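Gripper Comparison, Bench Session 4
Ultelcombe Automation Lab, Aug 16, 2020

Two finger sets were run on the same arm pair with the same controller settings. Set A is the Bevo parallel jaw with stock pads. Set B is the Matoušek three-link hand. The task was sorting drinks containers into labeled bins, 234 picks per set.

Set A dropped cans when the approach angle was shallow. Glass bottles gave no trouble on either set once grip force was capped.

Set B completed 213 picks without operator input. Most of the remainder were clear plastic bottles lying on their sides, which the Cetcombe depth camera reads poorly. Exposure was fixed at 800 microseconds throughout.

Bin order from left: Bottle, Plastic, Can. Two brown glass bottles are in the first bin, the other two bins are empty, and the left gripper is holding a can. Joint logs for both sets are on the downloads page. The January runs used older firmware and are listed separately. 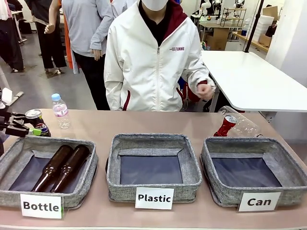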